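Sorting wires and cables at home: your questions

Comfort Ametepe answers the questions that keep coming in about tangled cords, leftover wire and the containers people buy for them. She is hard to sell things to, so don't expect a shopping list.

Do I need a special cable organizer?

Probably not. I have tried the Stustum drawer system, with its 20 little slots, and I spent longer feeding cords into the slots than I ever spent hunting for a cord. Plastic baskets with holes in the sides do the same job. You can see what's in them without lifting anything out, and a basket doesn't care whether a cord is long or short.

How many baskets should I start with?

Fewer than the store would like. One for each kind of thing you own is plenty. If you have black power cords, thin yellow wire and a bit of red, you have three kinds and you need three baskets. Set them side by side at the back of the counter so the front stays free to work on.

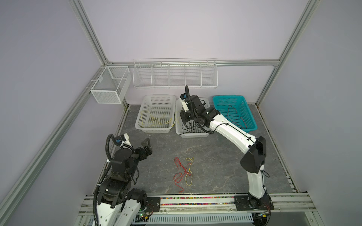 Photo: Kekeli Agbenyega

Is sorting by color a serious method?

It's a lazy method, and I mean that kindly. Purists will tell you to sort by connector, by gauge, by length. Fine, if you run a repair shop. At home most people remember "the yellow one" and nothing else about it. Where color lets you down is black. Half the cords in any house are black, and a basket of them tells you very little, so those are the ones worth labeling.

Should the baskets match?

No. A reader wrote in August to say she had thrown out a good set because one was a different color. Please don't. An odd teal one among the whites is easier to find than another white one.

Two colors of wire are tangled together. Which do I pull first?

Neither. Pulling is how a loose tangle becomes a knot. Lay the whole mess on a hard, flat surface and look for whichever wire is lying mostly on top. Lift that one in small pinches, close to where it crosses the other, and let the one below stay put. Thin wire holds a kink, so expect it to come away in odd loops. Smooth it later, or don't.

I'm doubtful about the sprays and powders sold for this. Shek sent me a bottle of theirs and all I got was slippery fingers.

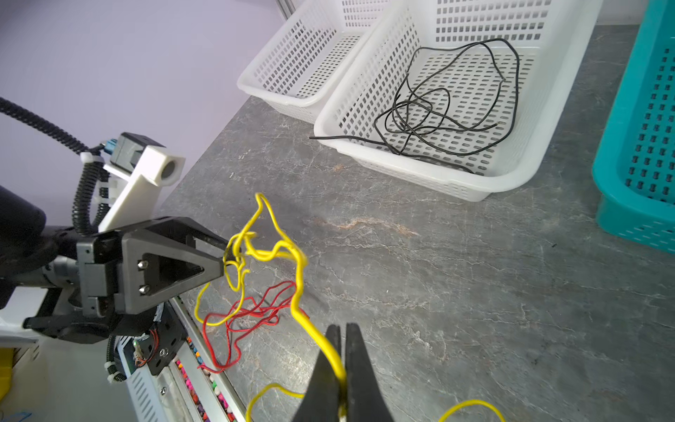

Do I have to coil everything?

I used to say yes. Now I'd say coil what you use often and drop the rest in its basket. A long black cord will sprawl over itself in a big basket whatever you do, and a soft sprawl usually comes apart quicker than a tight coil that has been wrapped around somebody's elbow – that habit twists the cord, too.

What about a wire shelf on the wall?

Good for boxed things, adapters and rolls of tape. I wouldn't put loose wire on one. The ends slip through the gaps and hang there. If you already own a shelf with dividers, leave it bare until you know what you want up there. Maletti's catalog makes a shelf look sad unless it's full, but Maletti is selling the things that fill it.

Big basket or small basket?

Give the big one to the thick or long cords and the small one to whatever is thin. People do it the other way around all the time and then wonder why the small one overflows. 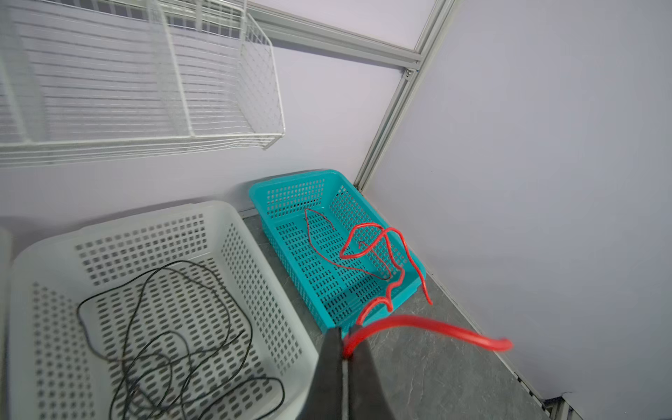 Black cable in the large white basket, with the smaller turquoise one next to it.

Can I throw old wire in the trash?

Check with your town first. Many recycling centers take it, and some hardware stores keep a bin. I don't believe the websites that promise good money for a handful of scrap.

How often should I go through the baskets?

When one stops being easy to use. The Erance planner wants a cable review every month, and I can't imagine who does that.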